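How to check a language-guided grasping policy on a cluttered table

Angus Trevaskis, 14 Apr 2019

In this tutorial I explain how we test a policy at the Diminthorpe lab when the instruction is a short sentence and the table has many objects on it. The method is simple, but it took us long time to make it repeatable. I assume you have an arm with a parallel gripper and a trained policy.

1. Fix the overhead view. The policy sees the table from above, so the camera must not move between trials. Save one reference picture and compare it with the live view before every session.

2. Choose the objects. Mix kitchen items with play food, and include things of different size. A bottle lying on its side is a good test, because the gripper must close across its narrow direction.
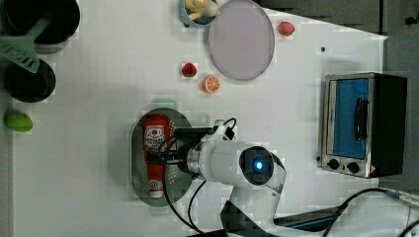

3. Write the instructions before you start. Each sentence should name one object and one goal, for example "put the strawberry on the plate". If you write the sentences while you watch the robot, you will choose easy ones without noticing. Isla Tamihana wrote ours, and she did not see the policy run until the end.

4. Run every instruction from the same start pose. We set the limit to 60 seconds for one trial. When the time is over, stop the arm and mark the trial as failed, also if the gripper was very close.

5. Change the layout and repeat. Move the small objects first and keep the large ones in place. Later you can also take some objects away. This shows if the policy follows the words or only remembers a position. 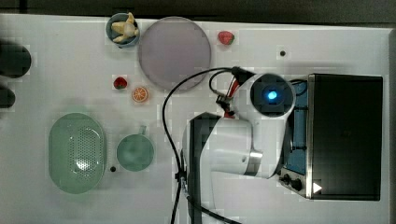
6. Score with 2 people. They should mark the trials separately and compare after. In February, Prapai Khamphan and I scored 300 trials in this way, and most of our disagreements were about objects that touched the rim of the plate. Now we write the rule for the rim on the score sheet.

7. Report failures by type. We use "wrong object", "missed grasp" and "dropped". The first one is a language problem and the other two are usually control problems, so please do not add them together in one number.

Our policy was trained with almost 3250 demonstrations. With fewer, the "wrong object" group became much larger.

Related
Calibrating the Olari wrist mount
Notes on the Drenis action format
Ita Kinsella: Choosing a start pose

Contact: Hamish Gilchrist | Copyright Diminthorpe | Back to top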